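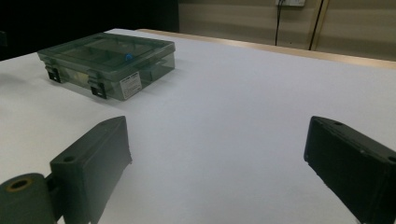 7 January 2020, bench 2

Back on the parts box after the break. The job is the same as before: open the latches, lift the lid, take out what is asked for, close the lid, close the latches. A person in the stockroom does this all day without looking down. We want to know how much of it a machine can do, and where it stops.

Latches first. We keep calling "open the box" one step and it needs to be at least four. Each latch hooks over the lid edge, so the finger has to get under the bottom of the clip and pull out and up. The clip stops just above the table, which leaves very little room for a fingertip as thick as ours. Coming in flat along the table is no good, the tip touches down before it gets under. Coming in from above at a steep angle is better, but then the palm side of the gripper wants to be where the lid is.

Tried by hand with the gripper tool first, as usual. My rule is still that if I can't do it holding the tool, there is no point asking the arm to. I can do the right latch most of the time. The left one is harder for me because my wrist runs out of turn. Kamala Rodrigues turned the box a little more toward herself and had no trouble with either, so part of this is where we put the box and not the latch. Write down the box angle from now on.

Second problem, the box is light. When one latch lets go, the whole thing slides. A person puts the other hand on the lid without thinking. With a single gripper there is no other hand. Options:

– rubber mat under the box. Cheap, and the stockroom would accept it.
– push the box against a stop and pull the latch toward the stop. Works only for one direction.
– two arms. Clondmont would like us to say this because they sell the second arm. Not yet.

Third, seeing it. The lid is clear plastic and so are the walls, tinted a bit. The depth reading goes through in some places and bounces in others, and the divider edges show up twice where the layers overlap. The planner from Indavby put the lid surface too low and then tried to close on air, then on the divider. Color is more use. A bright blue piece shows well enough through the lid for the camera to say which compartment it is in. I would not expect the same with a clear or gray part. The latches are black and easy to find against the plastic, so I'd like to locate the box from the latches and ignore depth on the lid altogether. Subramaniam model did this on the old bins, need to check whether it was ever retrained.

Numbers from the log, copied here so I don't have to look them up again: 107 arm attempts on the single latch fixture, 65 opened it. That is the latch alone, box clamped down. Nothing there about the lid or getting a part out. I would not show it to Clultlow as a success rate for "opening a box", which is how it was put in the draft slides. Changed the slide.

Cost came up again. Their quote for the new fingertips is 3115 with shipping. Thinner at the tip, same mounting holes. Before ordering I want to try grinding down one of the spare fingers and see if a thin tip gets under the clip at all. If it bends, that tells us something too.

Where I think we are: picking a loose part off the table, fine. Picking one out of an open compartment, fine if it isn't lying flat against a divider. Opening and closing the box, no. Closing might be worse than opening, the lid has to be down all the way before the clip will go over, and I don't have a good way to check that it is.

To do
Mat under box, repeat both latches by hand.
Mark box angle on the table with tape.
Grind one spare finger, ask Kamala which ones are spare.
Find out if the stockroom would take a box with a different latch. Should have asked this in the first place.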